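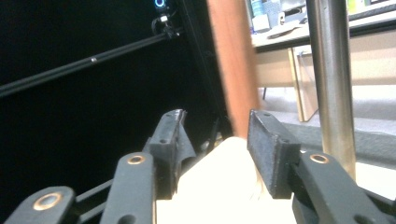

Haltmont Fittings Store
Minutes of the fittings and display meeting, January 2018

Present: store management, display workshop, purchasing, Rokcombe site staff
Apologies: accounts

1. Minutes of the previous meeting

Accepted with one correction. Under item 4, "copper rods" should read "copper-colored rods." The material is not given on the delivery sheet and the stock list should not state it until the supplier confirms.

2. Stock check

The check of rods, poles and blocks is complete for the main store and incomplete for Rokcombe. The main store holds 1,153 pieces against 3,725 on the old list. Most of the difference comes from short offcuts, which were listed singly under the old system and have been taken off. The remainder has not been traced. Purchasing will compare the old list with the transfer slips to Rokcombe.

The workshop asked whether offcuts should be kept at all. It was agreed to keep those long enough to fill a standard socket and scrap the others. The socket depth is to be written on the bin.

3. Cream blocks

The cream blocks are used as spacers behind the front rail and as feet for the small stands. Two batches are now mixed on the same shelf. They match in size but differ slightly in shade, and the difference shows under the strong lamps once the blocks are side by side. Under ordinary store lighting it is hard to find.

Agreed: sort by batch under the strong lamps, mark the underside in pencil, and use one batch per stand. Blocks with chipped top edges go to the workshop for use as packing. No repainting for now.

Site staff reported that blocks stored upright tip over when the shelf is loaded from one end. They will be laid flat in trays, with 40 to a tray.

4. Rods and poles

The copper-colored rods and the silver metal poles have been kept in one rack. The poles pick up rub marks from the rods when either is pulled out. The workshop has tried cardboard sleeves, which slide down, and cloth bags, which take too long to put on. A divided rack was preferred. Drarov has quoted for one with felt-lined sections; Dambrauskienė has been asked for a price on the same drawing and has not yet replied.

Agreed: hold the order until both prices are in. In the meantime, rods go to the left of the rack and poles to the right, with an empty slot between them.

Polished poles are to be wiped with a dry cloth before they go out. The cleaning paste tried on the test piece left a cloudy band near the base and should not be used.

5. Dark backing

The workshop proposed black backing for all stands that carry rods. The rods stand out well against it. Black uprights do not, and fixing points on them are difficult to see during assembly. Site staff asked for a small chalk mark at each fixing height, to be wiped off once the stand is complete. Agreed on trial.

Curtain and rigid panel were both discussed. Curtain is cheaper to move and hangs unevenly behind short stands. No decision. The workshop will set up one of each at Rokcombe.

6. Any other business

The label printer has run out of the narrow tape. Wide tape may be cut down.

The step by the side door has been reported again. Long poles are to be carried through the loading door.

7. Actions

Purchasing: transfer slips; chase Dambrauskienė for the rack price.
Workshop: sort blocks by batch; mark bins; prepare curtain and panel.
Rokcombe site staff: finish stock check; report on chalk marks.
Store management: order 3 trays of the flat type.

Next meeting: February, in the workshop.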